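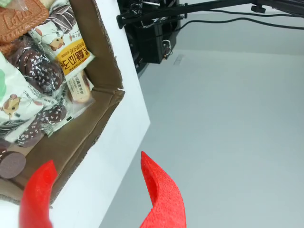
Big week for anybody who grabs stuff with robots for a living, because the Rurko handling rules finally came out of draft in June, and I've been reading them with way too much coffee. It's 30 pages, a lot shorter than the old version (thank goodness), and the part everyone I know jumped to is section 7, on mixed packaging. If your box looks like ours — chocolate cookies in clear wrap, bags of sunflower seeds, a biscuit pack, and one loose cookie on its edge down in the corner — you now have to say so in your test report. "Assorted snacks" doesn't cut it anymore! You list the wrapper types, you say whether anything unwrapped was in there, and you say which way the box was turned at the start.

I'm pretty happy with that. I've read so many reports where the success number was great and then you dig around and find every item was the same stiff little carton. Soft bags slump, clear film throws glare, and a naked cookie is a whole different problem from a packaged one. Those should never have been sharing one score.

The other big change is the pause rule. After a failed grasp, the arm has to back off to open table and wait 3 seconds before it tries again, and that failed try goes in the log even if the next one works. The folks at Trerkolano were already doing this on their own lines, so for them it's mostly paperwork. Stutent asked for a shorter wait during the comment period and didn't get it, though there's a note saying the number will be looked at again.
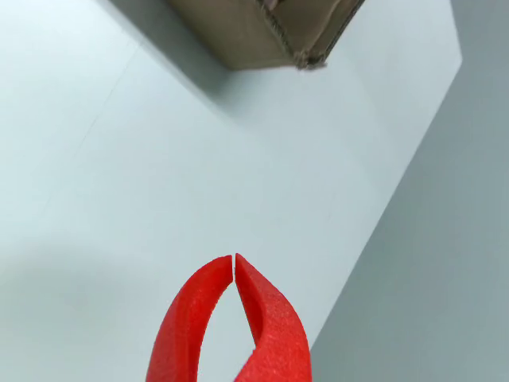
The log also has to record how far open the fingers were when the pause began, and that's the bit that'll cost us some time. Our software saves the command we sent, which isn't always where the fingers ended up. I went through 2412 old runs over lunch (okay, a script did) and we'd have to leave that column blank for all of them. Old data is allowed to stay as it is, as long as you label it as collected under the draft.

There's a short page on food too. Anything that's been gripped by bare fingers in testing gets thrown out at the end of the session, no snacking. I know a few people who'll be sad about that one — me included.

Ninh is putting together a free checklist and a blank report form, and they're hoping to have both up before the end of the summer. Until then you can use the table in the back of the rules, but watch out, the column for box angle is missing from the printed copy. It's in the download. If you've already started filling out the paper one, just write the angle in the margin and initial it.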